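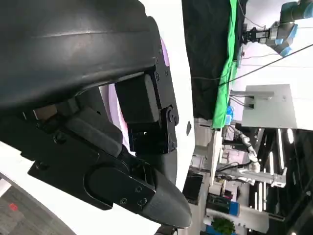

FOR IMMEDIATE RELEASE

Stomesent opens gripper comparison bench at Skerkside, first results out

SKERKSIDE, 18 Apr 2019 – Stomesent today opened its gripper comparison bench to outside customers. Same arms, same parts, same scripts, different hands. First round of results is available now on request.

The bench was built for small manufacturers and packers who have to pick a gripper before they have a robot to try it on. Catalog numbers only go so far. Payload, stroke, closing force, all useful, none of it says what happens when a bag of screws lands sideways in a bin.

The first round covered 7 grippers and 20 everyday parts. Parts included bottle caps, folded cloth, a coil of cable, blister packs and a thin steel washer that gave everybody trouble. Total of 271 scored picks. Every pick was logged with the view from a small camera at the wrist, so customers can look at the fingers themselves and make up thier own minds.

"People call us and ask which one is best," said Ayodele Haruna, who runs the bench. "Best at what? A two-finger gripper that does great on boxes can push a washer across the table all day. We'd rather send you the footage and the score sheet."

Early findings:

Fingertip shape mattered more than closing force on flat parts. Narrow tips got under edges that wide ones pushed away.

Linkage fingers handled odd shapes well but need more clearance inside deep bins. Two of the grippers tested touched the bin wall often enough that the team changed the approach angle and ran those parts again. Both sets of numbers are in the report.

Wrist camera placement changed the results too. A camera set too close lost sight of the part behind the fingers in the last bit of travel. Moving the mount back fixed most of it, at the cost of a bulkier wrist.

Controller settings were kept the same for all grippers in the main set. A second, smaller set let each one run on its maker's suggested settings. Differences were smaller then expected.

Packaging firm Amadi sent in parts for the round and has used the report to cut its own shortlist to 3.

"We had a spreadsheet and a lot of opinions," said Amarachi Onuoha, production engineering lead at Amadi. "Now we have video of our own cartons getting dropped. Much shorter meeting."

Next up is Pureo, Stomesent's logging tool, which ties the wrist camera view to finger position and motor current on one timeline. Pureo is in use on the bench already and goes to customers in October. Pricing to follow.

Bench time is booked by the half day. Customers can send parts or come in and watch – remote viewing also offered. Custom fingertips welcome, please send drawings ahead so mounts can be checked. Food products and anything sharp, ask first.

About Stomesent

Stomesent tests and integrates robot grippers, wrist cameras and controllers for small and mid-size manufacturers. The company is based at Skerkside.

Media contact: Ayodele Haruna, Stomesent. Report copies and wrist camera clips on request.

###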